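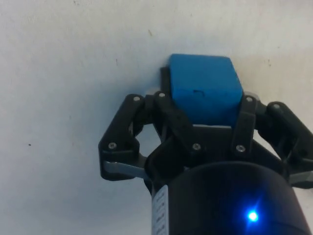 Pilell Yoga Block, Foam, Blue

I've been teaching a beginners' class out of a converted grain store for years now, and if I could hand every new student one thing on the way in, it would be a pair of these. The Pilell is a plain foam block with rounded edges, and it makes the floor feel so much closer! Sit on one in a cross-legged pose and your hips tip forward just enough that your lower back stops complaining. (Mine complained for most of my twenties.)

It's firm, firmer than you'd guess from picking it up. You can put your full weight on one hand in triangle pose and it stays put, and yet it's soft enough to lie back on between the shoulder blades for a slow five minutes at the end of the day. My favorite use, by a mile, is under the sacrum in a supported bridge – flat side first, then on end once you're used to it.

Sold as: set of 2
Weight per block: 118 g
Material: closed-cell foam
Surface: matte, lightly textured
Colors: blue, sand, moss
Made by: Trummer

Which one should I get?
If you're tall or your hamstrings are tight, stay with the Pilell. The Podero is cork, heavier and steadier for standing balances, and lovely to hold, but I wouldn't want it under my spine. Small hands may like the Flinura half block, which also slides neatly under the heels in a squat.

Care
Wipe down with a damp cloth and a drop of dish soap, then stand it on end to dry. Keep it off radiators and out of a hot car. Foam picks up small nicks and marks over time, from rings and fingernails mostly, and they make no difference to how it holds you up.

Shipping
Orders leave the shop within 48 hours. Shipping is free if you add a mat or a strap, and the cotton strap with the metal ring goes beautifully with these for reclined leg stretches.

Questions about sizes or poses go to Rahel Lehner at the shop, mornings until 11.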